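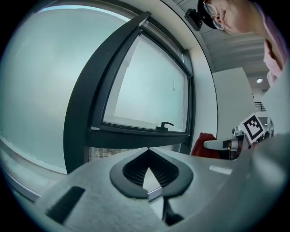

How much should we set aside for a window-cleaning robot?

Plan on the price of the machine plus a spare set of pads, and leave a little over for a safety tether.

Rogério Lins
Hi all! We're a small office with big roof windows and I've been given $512 for a robot. Is a Fulell enough, or should I save up for the Imon?

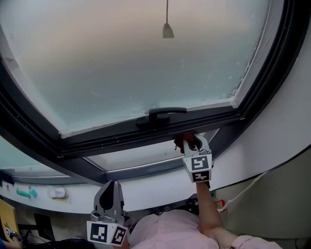 Roof window, bottom rail of the sash

Moura
Ask about frames before you spend a cent, dear. Mine does glass nicely, but the rails I still wipe by hand, handle and all.

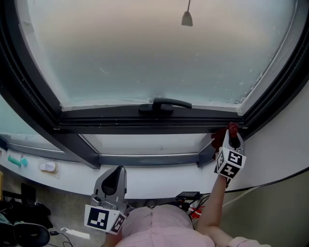
I'd put $19 toward good cloths too, and try a rental for 3 days first.

Sumholm
get the Imon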